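旧零件的第二春:我在二手电脑街泡了一个冬天

去年1月,我把用了八年的台式机送走了。说送走有点煽情,其实就是它开机时先喘三下,再亮一下灯,然后彻底不理我。修电脑的小哥劝我换新的,报了个数,我听完就把围巾围好出门了。

就这么着,我第一次走进了特里克蒙特(Trikmont)。名字挺洋气,其实是火车站后面一栋四层的旧商场,一楼卖手机壳和充电线,二楼往上全是二手电脑配件。扶梯早就不动了,大家拿它当楼梯走,爬到三楼膝盖有点酸,一抬头,满眼都是机箱!

我本来只想买块二手主板,结果一个冬天去了不知多少回,周末不去还觉得少点什么。朋友问我到底在那儿干嘛,我说逛街啊。她不信,后来被我拖去一次,自己抱回来一把奶白色的老键盘,现在每天敲得噼里啪啦,同事都想把她搬到走廊去。

先说说摊主。三楼拐角那家叫舍胡(Shehu),老板米尔萨德·凯尔门迪五十来岁,永远穿一件灰色羊毛背心,柜台底下常年煮着一壶很浓的咖啡。他做生意的方式有点怪,你问价格,他先问你拿去干什么。我说写稿子,偶尔看看电影,他就把我手里那块显卡拿回去了,说用不着,浪费钱。我当时还有点不服气(怎么,看不起写稿的?),回家一想,人家替我省了一顿火锅。

他跟我讲内存条,讲了足足半个下午。什么频率啊,时序啊,单面双面啊,我听得云里雾里,只记住一句:买旧内存要成对买,最好是从同一台机器上拆下来的。他说这话的语气像在劝人养鹦鹉。

对面那家是两个年轻人合开的,一个叫鲁蒂利奥·阿亚拉,一个叫索林·斯坦。他们专收公司淘汰下来的服务器,整车整车地拉回来,拆开,测试,分类,再一件一件卖出去。我头一回看见服务器用的处理器,心里想的是:这么大一块!跟家用机的比起来,简直是方砖和麻将牌的区别。鲁蒂利奥说,这些东西当年贵得吓人,如今有些型号3000块钱能配出一整套,跑起虚拟机来还挺有劲。当然了,噪音也有劲,风扇一转,整层楼都知道你开机了。

我问他,这种老服务器到底谁在买?他掰着指头给我数:搭家庭影音库的,学网络的学生,做三维渲染的小工作室,还有一位退休的数学老师,买回去算素数,算了两年了,每隔一阵子就来添内存。我特别想认识这位老师,可惜一直没碰上。

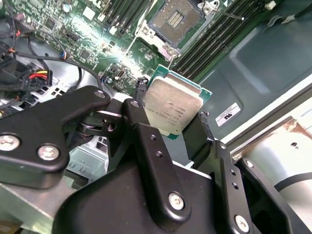 处理器悬在绿色主板上方,表面还留着浅浅的污痕和划痕。

说到处理器,我得讲讲自己丢人的一次。装第二台机器的时候(对,后来我又装了一台,别问),我满心以为自己是老手了,散热膏挤得跟给蛋糕裱花一样,扣上散热器一压,四面八方全冒出来了。我拿棉签擦了一晚上,越擦面积越大,最后手机上、鼠标上、猫尾巴尖上都是灰的。第二天我去找索林,他看了一眼照片,笑得把螺丝刀掉进了机箱里。然后我俩一起找螺丝刀。

索林教我的办法很简单,中间挤一点,米粒那么大,让散热器自己把它压开。旧芯片上原来的膏要先清理干净,用无纺布蘸点高浓度酒精,朝一个方向擦。他还反复叮嘱,拿处理器只能捏边,底下那一面别碰,主板插座里的针脚更别碰,弯一根够你哭一个礼拜。我把这些全抄在本子上了,字写得比采访笔记还工整。

逛久了你会发现,二手街也有自己的时令。年底公司清仓,货最多,楼道里堆得要侧着身子走;开学前笔记本好卖,显示器跟着涨价;到了最热的那几个月,楼里空调不太管用,摊主们都搬个小凳坐到楼梯口吹穿堂风,这时候砍价最容易成功,大家都懒得多说话。我的秘诀是带冰棍去。一根冰棍换一条散装网线,我觉得很公平。

也不是没踩过坑。有一回我在二楼一个临时摊上买了块硬盘,便宜得离谱,标签崭新锃亮,卖家拍着胸脯说没怎么用过。回家插上一查通电时间,好家伙,比我上班的时间都长。再去找,摊位已经换成卖袜子的了。米尔萨德听完一点不同情我,给我倒了杯咖啡,说:硬盘这东西,买新的。我说你怎么早不告诉我?他说你早也没问我啊。

所以我现在有几条土规矩,说给想去逛的朋友听听。带个小手电,看主板先看电容有没有鼓包,再看插座里的针脚齐不齐。能当场点亮的一定当场点亮,别怕麻烦人家。电源宁可多花点钱。还有,别在饿的时候逛,我饿着肚子买过一台投影仪,到现在也不知道该往哪面墙上投。

有意思的是,这条街正在变。楼上新搬来一家叫德里拉诺(Drillano)的店,老板娘把旧电路板切开打磨,做成杯垫和耳环,绿油油的,还挺好看。开张那阵子老摊主们颇有微词,米尔萨德说好好的主板切了可惜,后来得知人家用的都是烧坏的板子,才不念叨了。我上回看见他咖啡杯底下垫的就是一块,问他哪来的,他说捡的。

还有个叫克雷希米尔·克拉斯尼奇的老顾客,以前在印刷厂上班,专门收集老声卡,家里有100来块的架势……哦不对,他纠正过我,就是100块,编了号,放在装饼干的铁盒子里。他请我听过同一首游戏配乐在不同声卡上的声音,从头到尾,一首听了好几遍。说实在的,前两块我没听出区别,到后面有一块突然亮起来了,像有人把窗户推开,我鸡皮疙瘩都起来了。他看我的表情就知道我听见了,高兴得又去翻饼干盒,那天我差点没赶上末班车。

我常想,为什么这些旧东西让我这么上瘾。便宜当然是一个原因,我现在写稿的这台机器,主板是舍胡的,内存是索林挑的,机箱是克雷希米尔淘汰下来的,侧板上还贴着一张褪色的足球贴纸,我没舍得撕。全套下来花了3747块,记在冰箱门上,我妈每次来都要念一遍,念完问我怎么还有个零头。零头是两根冰棍和一卷扎带。

另一个原因大概是聊天。在网上买配件,三分钟就下单了;在特里克蒙特买一根数据线,得先听完摊主女儿的考试成绩、楼下包子铺涨价的内幕,以及某位同行昨天又收到了什么破烂。我做了这么多年采访,很少有地方像这儿一样,你往那儿一站,故事自己就往你怀里掉。

想去的朋友,从火车站北口出来右转,看见卖烤红薯的再往里走就是。周一多半不开门,周末下午人最多,想慢慢聊就赶早。舍胡的咖啡可以蹭,糖要自备。我这个周末还去,索林说给我留了一个静音风扇,我打算拿它换掉现在这个,我家猫已经跟它吵了半年架了。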